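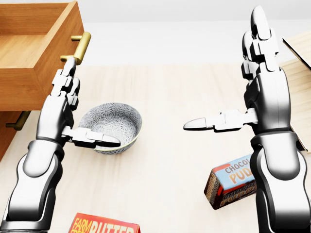 **Wanted: people who will try to break our results**

November 4, 2019

The Gimus group is looking for paid raters, and for one part-time research assistant, to recheck a claim we aren't sure we believe.

The claim is ours. In March we reported that a two-armed policy trained only in simulation could open a drawer and handle the things on a kitchen table 33 percent more often than our older method, Yan. Success was scored by a script. The script says "drawer open" once the drawer passes a set distance, and it doesn't care what the other fingers are doing at the time. A hand can be on the handle with one finger over the rim of a bowl and still get full marks. I don't think that should count. Savvas Kouris, who wrote the script, thinks it mostly should – so we need outside eyes.

**Raters (20 places)**

- You watch 106 short rendered episodes and mark each one pass, fail or can't tell.
- Two sessions, at the Collon building or from home.
- No robotics background, please. If you've worked on grasping you will make excuses for the robot.
- You won't be told which method made which clip.

**Research assistant**

- Comfortable with Python and with reading contact logs.
- Willing to tell both of us we're wrong, in writing.
- Experience with real hardware helps. None of this has been run on any yet, and I wouldn't bet on it transferring.

Ratings will be released whichever way they fall. Write to Seung-woo Shin, Gimus group, Collon, and say which role you want.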